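5 Ihre neue Arbeitsplatte aus Naturstein: Einbau, Versiegelung, erste Wochen

Schön, dass Sie bis hierher durchgehalten haben! Die Unterschränke stehen, die Wasserwaage ist zufrieden, und jetzt kommt der Teil, auf den sich die meisten am längsten freuen. Nehmen Sie sich dafür ruhig einen ganzen Tag Zeit und kochen Sie vorher eine große Kanne Kaffee, denn Sie brauchen mindestens eine zweite Person und die sollte gute Laune haben.

Dieser Abschnitt gilt für alle Platten der Reihe Golley, also auch für die Eckausführung. Wer eine Platte der Reihe Mulen bestellt hat, liest bitte in Abschnitt 6 weiter, dort ist die Unterkonstruktion anders.

5.1 Vorbereiten

1. Lassen Sie die Platte 2 Tage in dem Raum stehen, in dem sie eingebaut wird, und zwar hochkant und auf Holzleisten. Bitte niemals flach auf zwei Böcke legen.

2. Prüfen Sie die Ecke mit dem großen Winkel. In Altbauten ist kaum eine Ecke wirklich rechtwinklig, das ist kein Grund zur Sorge. Bis zu 7 mm Abweichung verschwinden später in der Wandfuge.

3. Bei unverputztem Mauerwerk bürsten Sie die Mörtelfugen auf Höhe der Platte gründlich aus und saugen den Staub ab. Das Silikon hält sonst nur auf dem Staub.

VORSICHT: Naturstein ist schwer und bricht gern dort, wo es am ärgerlichsten ist, nämlich am schmalen Steg vor dem Spülenausschnitt. Tragen Sie die Platte immer hochkant, mit Handschuhen und festen Schuhen.

5.2 Auflegen und ausrichten

1. Setzen Sie kleine Silikonpunkte auf die Korpusränder, jeweils mit einer guten Handbreit Abstand.

2. Stellen Sie die Platte mit der Hinterkante auf und kippen Sie sie zu zweit langsam ab. Sprechen Sie sich dabei ab, am besten zählt einer laut mit.

3. Schieben Sie die Platte in die Ecke, bis an beiden Wänden eine gleichmäßige Fuge bleibt. Unsere Abstandskeile (im Beutel »Brodine«) sind dafür genau richtig und dürfen über Nacht stecken bleiben.

Graue Marmorplatte in einer Mauerecke, mit bunt gemischten Ziegeln und hellen Mörtelfugen:

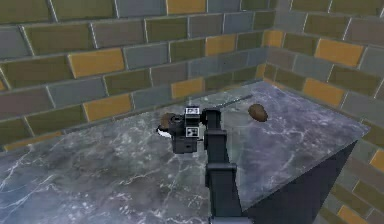 4. Kontrollieren Sie die Lage noch einmal mit der Wasserwaage, längs und quer. Kleine Korrekturen sind etwa so lange möglich, wie man für eine Tasse Kaffee braucht, danach zieht das Silikon an.

5. Kleben Sie die Fugenränder mit Malerkrepp ab und spritzen Sie die Wandfuge in einem Zug aus. Ziehen Sie das Band ab, solange das Silikon noch frisch ist.

HINWEIS: Verwenden Sie ausschließlich Silikon, das für Naturstein ausgewiesen ist. Gewöhnliches Sanitärsilikon hinterlässt an Marmor fettige Ränder, und die bekommen Sie leider nie wieder heraus.

5.3 Versiegeln

1. Wischen Sie die Platte mit klarem, lauwarmem Wasser ab und lassen Sie sie über Nacht trocknen.

2. Tragen Sie die Imprägnierung »Hájek« mit einem fusselfreien Tuch dünn auf, immer in kleinen, überlappenden Kreisen. Nach 10 Minuten nehmen Sie den Überschuss mit einem zweiten Tuch ab. Lassen Sie nichts antrocknen, sonst gibt es Schlieren, über die man sich bei jedem Frühstück ärgert.

3. Warten Sie 23 Stunden, bevor Sie etwas abstellen. Ja, die Zahl ist krumm, aber so steht sie auch auf der Flasche.

Zur Probe geben Sie einen Tropfen Wasser auf eine unauffällige Stelle. Bleibt er als Perle stehen, sind Sie fertig. Zieht er ein und wird der Stein dunkel, wiederholen Sie Schritt 2.

5.4 Die ersten Wochen

Zitrone, Essig, Wein und Tomatensoße wischen Sie bitte gleich weg. Säure ätzt den Marmor matt, auch durch die Imprägnierung hindurch. Heiße Töpfe gehören auf einen Untersetzer. Zum Putzen reicht ein weiches Tuch mit einem Spritzer neutraler Seife, Scheuermilch und Kalkreiniger lassen Sie im Schrank.

Fragen zum Einbau beantwortet Ihnen Randi Torvik, bei Kratzern und matten Stellen hilft Juraj Ševčík gern weiter. Beide Durchwahlen finden Sie auf Ihrem Lieferschein.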